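Vullora 7 stick vacuum, two months in

Posted by Katia Sala

Quick one, lunch break. A few people asked about the Vullora after I complained about my old vac so many times. Bought it with my own money, 200 dollars on sale, no freebie.

Short version: good on hard floors, so-so on rugs, bin is annoying. Keeping it.

What's in the box: the stick, main floor head, a crevice tool, a little brush for shelves, wall bracket, charger. Screws for the bracket but no wall plugs. Had to dig some out of a drawer. Manual is a folded sheet in tiny print, lost it already.

Setup took me 11 minutes, most of that getting the tape off. Click the tube in, click the head in, done. Charge it first, mine came nearly dead.

Hard floors. This is where it earns the money. Crumbs, cat litter, the grit that comes in from the porch, all gone in one pass on low. Doesn't push stuff ahead of it like my old Lombardi did. That one just snowplowed cereal across the kitchen. Head swivels nicely and lies pretty flat so it goes under the couch and most of the way under the TV stand. Not all the way, the back corner still needs the crevice tool.

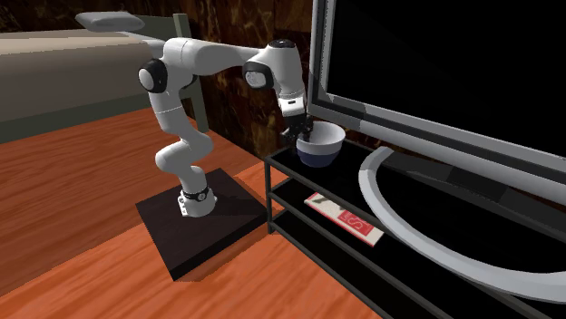 Orange wood floor, black TV stand with a bowl on top.

Wood floors show everything btw, especially in the evening with a lamp on. The headlight on the Vullora is great for that. Also depressing. I did not need to know what was going on along my baseboards.

Rugs. Meh. Thin hallway runner, fine. The thick one in the bedroom, you have to use high and go slow, and even then the cat hair sort of sits there till you come at it from the other direction. If your place is mostly carpet get something heavier. My sister Elisa has wall to wall and she gave mine back after one weekend.

Battery. Low gets me through the whole apartment with some left over. High dies fast, enough for the bedroom rug and the stairs and then its blinking at you. Full charge takes most of an evening. No spare in the box and the extra one costs way too much.

The bin. Ugh. Too small, and the flap opens with a snap so you get a puff of dust in the face unless you hold it right down inside the trash can. Hair wraps around the mesh part in the middle too. I pull it out with an old pencil. Filter rinses clean under the tap but give it a full day to dry before it goes back in, I rushed it once and it smelled like wet dog for a week.

Noise: ok on low, I can still hear the TV. High sends the cat under the bed.

Wall bracket holds fine but its one slim piece of plastic and I wouldn't let a kid yank on it. Dario put his in a closet just standing in the corner and it slid down twice.

Customer service, one try so far. Wrote to them about a squeaky wheel on the floor head, got a reply in two days and a new wheel in the mail, no argument. Ticket number 933 if anybody from Vullora reads this, thank you. Squeak is gone.

Would I buy again? At the sale price yes. At full price I'd look at the Nerura first, my neighbor has one and teh bin is twice the size.

Will update in September if the battery starts to go.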